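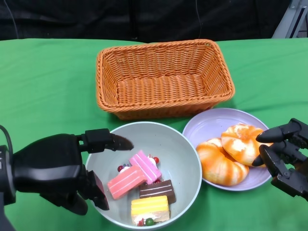 Another email telling small churches they can raise $30,000 in a weekend if they buy the matching-gift software first. I've sat on enough nonprofit boards to have questions. (1/6)

Stirel wants $200 a month before a single gift comes in. Our food pantry in Timbridge has 681 names on its mailing list and maybe a third of them open anything. Do the math on that. (2/6)

Their sales guy said "average donor lift of 30 percent." Lift from what? Over how long? Ifeanyi Effiong asked him twice on the call and got a slide about passion. (3/6)

And the matching donor? You have to find that person yourself. So the software is a thermometer graphic and a thank-you email. We have a thank-you email. Bożena writes it. (4/6)

I called 5 groups off their customer page. Two had quit by January. One never picked up. One likes it fine but already had a big donor lined up. The last had no idea they were listed. (5/6)

Maybe it works for a hospital foundation with paid staff. If you run a pantry and it's worked for you, show me the before and after numbers. I'll read them. Board votes next week and I'm a no for now. (6/6)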